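Semple Gripper Fault

The Semple gripper fault was a recurring failure in the wrist and finger assembly of the Semple household handling arm, in which the fingers closed before they had reached both sides of an object.
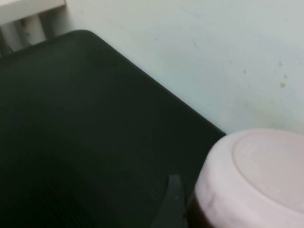
According to Zuzana Kadlec, the name is misleading, as the gripper did what it was told and the error lay in the distance estimate passed to it. Her view is now widely shared, but the older name has remained in use in service records and in most later writing on the subject.

Background

The Semple arm was developed at Vukberg as a light manipulator for homes and small care facilities. Its tasks were limited to picking up, moving and setting down everyday goods, among them lidded jars, bottles, cups and folded cloth. A small camera at the wrist supplied the close view used in the last part of each reach. The arm had no touch sensing in the fingers and relied on motor current to tell whether an object had been gripped.

Control software for the arm, known as Clondorell, was maintained separately at Hurkgate. Clondorell divided each grasp into an approach, an alignment and a closing stage. The closing stage began when the estimated distance between the finger and the side of the object fell below a set limit.

Description of the fault

In a normal grasp, the two fingers pass on either side of the container and close on its body below the lid. In the faulty grasp, the closing stage began while one finger was still short of its position. The leading finger then pushed against the container and either tipped it or drove it along the surface. In a smaller group of cases the fingers caught the rim of the lid, lifted the container a short distance and dropped it.

The fault was most frequent with dark containers standing against dark backgrounds. Under these conditions the wrist camera gave little contrast between the finger, the body of the container and the material behind it, while a pale lid remained easy to detect. Clondorell tended to fit the outline of the whole object from the lid alone. Where the lid was wider than the body, the side of the container was placed too close to the finger, and the limit was met early.

Soft light and slight blur made the error worse. Bright, even backgrounds reduced it but did not remove it.

Investigation

An internal review at Vukberg covered 1647 recorded grasps, of which 70 showed early closing. Mechanical wear was suspected first, and the finger drives of the affected arms were replaced in February. The replacement had no measurable effect. Attention then moved to the wrist camera mount, which was found to be within its stated tolerance on every arm examined.

The cause was identified when recorded grasps were replayed through Clondorell with the closing stage disabled. In 60 of the faulty grasps, the distance estimate dropped sharply in the final part of the approach without a matching movement of the arm. The remaining cases were put down to containers that had shifted during the reach, and were not treated as part of the fault.

The review also noted that the motor current check had failed to act as a safeguard. A finger pressing on the side of a full jar could produce a reading similar to that of a light but successful grip, and the arm went on to the lifting stage.

Safety notice and correction

A safety notice dated 2022-10-19 advised operators not to use the arm for glass containers, hot liquids or medicines until the software had been updated. It further advised that the arm not be left to work unattended near the edge of a counter. No injuries were recorded in the review. Damage was limited to broken containers and spilled contents.

Version 7 of Clondorell changed the closing rule. The distance estimate had to remain steady over several consecutive camera images before the fingers could close, and the outline of the body was calculated separately from that of the lid. If the two could not be told apart, the arm withdrew and tried again from a higher angle. The change lengthened the average grasp, which drew complaints from some facilities.

Later assessment

Opinion remains divided on whether the correction was sufficient. Kadlec has argued that contact sensors in the fingertips would have prevented the fault at its source, and that a software rule can only lower the rate at which it occurs. Engineers at Hurkgate held that such sensors would have required a new finger design and the withdrawal of arms already in service. Fingertip sensing was not added to the Semple arm.

See also

Clondorell
Grasp planning
Motor current sensing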